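In defence of the loose cushion

Every few years somebody writes that scatter cushions are finished. They are fussy, the argument goes, they gather dust, and they spend half their lives on the floor. I read another of these pieces in November and agreed with a good deal of it. I still think it is wrong, and wrong most of all about the kind of sofa that fills the showrooms now.

I mean the big pale leather ones with padded sections, buttons and headrests that move up and down. I bought mine at Viklund in Clalthorpe, after trying nearly everything on the first floor. It is comfortable, and I would buy it again. But a sofa like that has been designed for one position. You sit back, your head goes where the headrest is, and your feet stay on the floor. Anyone who wants to sit sideways, read with their knees up or fall asleep after lunch has to supply the rest themselves.

That is what a cushion is for. It fills the gap between the furniture you own and the way you sit on it. My mother's old settee, which had a cloth cover and sagged in the middle, hardly needed any. It had already given way in the right places. A firm leather seat stays as it was made, and after an hour the small of your back begins to notice.

There is the matter of leather itself, too. It looks clean and wipes down easily, and in January it is miserable to lean against in a thin shirt. Something with a bit of fuzz on it cures that in a moment. People will spend large sums on underfloor heating and then sit with a bare arm on cold hide.

I accept the complaint about numbers. The hotel in Drodolbridge where I stayed last spring had 14 cushions on a bed for two, and I had to pile them on the luggage rack before I could lie down. None of them was any use as a pillow. Some had beads on. If that is what people mean when they say cushions are finished, then I am with them.

A family sofa needs enough for each regular sitter to have one and for a visitor to borrow one. Past that you are storing them. I would also stick to one size, or near it, and a plain fabric that doesn't catch on a watch strap. Fringes, tassels and slogans can stay in the shop.

Colour is where I part company with the tasteful people. The advice for a cream sofa is nearly always more cream, or oatmeal, or a grey so faint you need to hold it to the window. The result is a room in which you can't find the cushion you have just put down. A proper blue-green costs the same as beige and does a good deal more. Against a pale wall and pale leather it gives you something to look at, and it doesn't show tea as quickly either.

Mine came from Zurkurport, a mail-order firm that sells covers and pads separately. The covers were £9 each in the sale. The shop in Clalthorpe wanted £39 for a cushion with the cover sewn shut, and I would refuse that at any price. A cushion you can't undress is a cushion you will throw away. Look for the zip before you look at anything else.

As for the daily business of putting them back, I have come round to it. It takes less than a minute. You pick each one up by the corners, give it a shake and set it upright against the back – no karate chop in the top, please, which only creases the cover and makes the pad lumpy. I do ours at night before the lights go off. A room looks cared for with very little else done to it, and I can't say the same of hoovering.

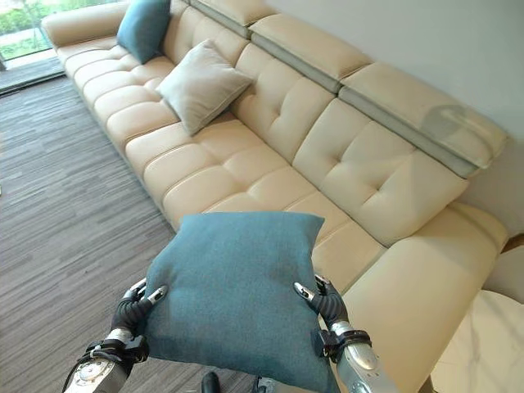
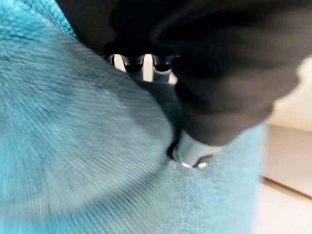
Blue-green on cream leather in the first picture, and the ribbed, fuzzy side of turquoise fabric close up in the second.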